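Search the Fereo help pages Search Clear

The Pair of Hand-Held Grippers: Questions We Get Asked

Written by Silvia Doležal, with corrections by Chun-hung Lu, some of which were polite. Last looked over March 2019.

Which kit does this page cover?

The Claltolar kit, meaning two hand-held grippers, one for each hand, with black jaws and blue ribbed finger pads. If your pads are smooth, you either have a different kit or a pair of pads that should have been changed last year. See "When do I change the pads?"

Do I have to set up both grippers if I only need one?

Yes. The software looks for a left and a right at startup and sulks if it finds only one. Set up both, then put one down somewhere it won't roll. Under a sofa is not somewhere.

What order do I plug things in?

Left gripper, right gripper, then the recorder. Wait for the steady light on each before moving on. People like to plug in everything at once, and then they like to write to us. If left and right come up swapped, unplug both and start over. Crossing your arms is not a supported configuration, although Chun-hung reports that a user at Lulus got through a whole morning that way.

How do I calibrate the opening?

Open the jaws all the way and press Zero. Close them until the pads just meet, without squeezing, and press Set. Do this for each gripper and watch the number on the screen. Open should read 500 and closed should read 2. Why closed isn't zero is a long story involving the pads being squashy, and Silvia will tell it to you if you call before lunch.

My closed reading is 40. Is that bad?

It isn't good. Look for something stuck in the ribs of a pad first. Crumbs, tape glue and bits of orange peel are the usual finds. If the pads are clean, check that both are seated flat against the jaw. A pad with one corner lifted will give you a lovely stable wrong number all day long.

Which screws am I allowed to touch?

The silver ones near the top of each jaw, when you're changing a pad or taking the jaw off to clean it. Snug them down and stop. The lower ones at the pivots are a different matter. Tighten those and the jaw gets stiff; loosen them and it flaps. If a pivot feels wrong, send us the gripper. If you've already had a go at it, send us the gripper and tell us so, and we'll pretend to be surprised.

When do I change the pads?

When the ribs look shiny or round things start getting away from you. Always change both pads on a gripper together. One new pad and one old one will pull everything to the side, and you'll spend an afternoon blaming the calibration.

What do I clean them with?

Warm water, a drop of dish soap and a soft toothbrush. Take the pads off first and let them dry before they go back on. No alcohol and no bleach. The dishwasher question comes up more than you'd think, and the answer is no — even on the top rack, even on "delicate."

Do I need a proper bench to test on?

No. Any surface that's reasonably steady will do, and soft ones are a fair test of your patience. Put down a plastic sheet if you care about what's underneath. We use fruit and vegetables for our own checks, with plates and a tray, so there's something to pick from and somewhere to put it.
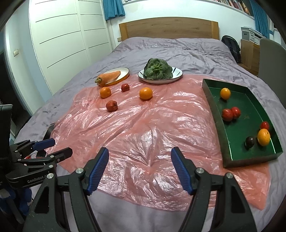
Start with the oranges. They're wide enough that a badly zeroed gripper will show itself on the first try, and they forgive a heavy hand. Small fruit comes next. Leafy vegetables go last, once you trust the pads, and you should grip near the stem end unless you enjoy confetti.

How often should I repeat the checks?

At the start of every day you use the kit, and again after any drop. "It only fell on the carpet" counts as a drop. The unit at our Ko workshop has 1,217 closings on its current pads and gets checked like everyone else's.

The cables at the base keep working loose. What now?

Leave some slack, and don't carry the gripper by its cables. If a plug still wanders, tape it to the body with one turn of cloth tape. One turn. We've had grippers come back looking like a sports injury.

Can I lend the kit to a colleague?

You can. Write down the readings before it goes and check them when it comes back, ideally while the colleague is still in the room.

Was this page useful? 

Share 40 Comments 2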